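Why Do Some Leftovers Get Eaten and Others Get Thrown Out?
A student project report by Shirin Babaei and Villads Thygesen
Gerkcombe Summer Session, Household Science track

How we got started

Our project began with a bag of spinach. Villads bought it on a Sunday, put it in the bottom drawer of the fridge in our shared house, and found it again much later as a sort of green soup. We both felt bad about it, and then we got curious. Was the drawer the problem? Would the spinach have been eaten if it had been sitting at eye level? We had to pick a topic for the summer session anyway, so we picked this one, and it turned out to be the most fun either of us has had with a school project!

The question

We wanted to know if the place where food is kept in a shared kitchen changes how much of it gets thrown away. Our guess was that food people can see gets eaten sooner. We also had a side question about labels, which Villads cared about a lot and Shirin thought was a waste of tape.

What we did

Nine shared houses on and near Wolard Street agreed to take part. Each one kept a paper log on the fridge door for two weeks. Whenever someone threw food out, they wrote down what it was, where it had been stored, and a rough reason (too old, forgot about it, didn't like it, cooked too much). For the first week they changed nothing. For the second week we asked them to set up an "eat me first" spot in plain view, with one rule: anything in it belongs to everyone.

We collected the last logs on July 12, 2025, and spent that evening on the floor typing them up. There were 391 entries. Some were wonderfully detailed ("half a lasagna, RIP") and some just said "stuff." We kept the "stuff" entries in the total but left them out of the reasons.

What we found

The second week was better in seven of the houses, which made us very happy. The big change was in the "forgot about it" reason. It dropped by about 60 percent between the first week and the second. "Cooked too much" hardly moved, and that makes sense to us now - a visible spot doesn't make anyone cook a smaller pot of rice.

Bread and fruit did best. Herbs did badly everywhere, in both weeks, and we have no idea how to save parsley. Salad greens did better than we expected once they were out of the drawer, so Villads feels that his spinach has been avenged.

One house, which had the most people in it, got worse. Their log shows that the shared spot filled up early in the second week and then sat there. When we asked about it, they told us each person thought someone else would finish things.

What makes a good "eat me first" spot

We let each house choose its own setup. A cleared fridge shelf worked fine. Some people used a plate or a shoebox lid. For food that doesn't need to be cold, an open bin on the table seemed to get the most attention, and a bright color didn't hurt.

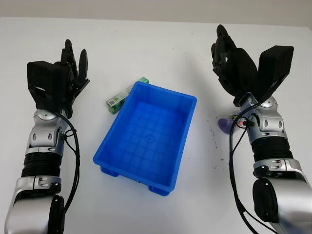 Octavian Munteanu wrote back after reading our draft that we were giving the container too much credit. In his house, he said, the food got eaten when it was put out right before dinner, and he thinks the time of day matters more than where things sit or what they sit in. He asked us to look at whether the entries bunch up on certain evenings.

We went back to the logs, and he may be on to something. The trouble is that only five houses wrote down times at all, so we can't say much. If we ran this again, a time column would be the first thing we'd add.

The label question

Tape with a date on it made no difference that we could find. Most people forgot to write the date. Shirin would like this noted.

Problems with our study

Two weeks is short. People may also have been more careful simply from having a log on the door, and we didn't have any houses that kept a log both weeks without the shared spot. We should have, and our adviser, Damian Kuster, pointed it out early enough that we could have fixed it.

Next steps

We're planning a second round in August with a time column, a group that changes nothing, and a separate line for herbs. Octavian Vasiliu has offered to help with the typing. If you live in a shared house near Wolard Street and want to join, there's a sign-up sheet on the board by the main entrance.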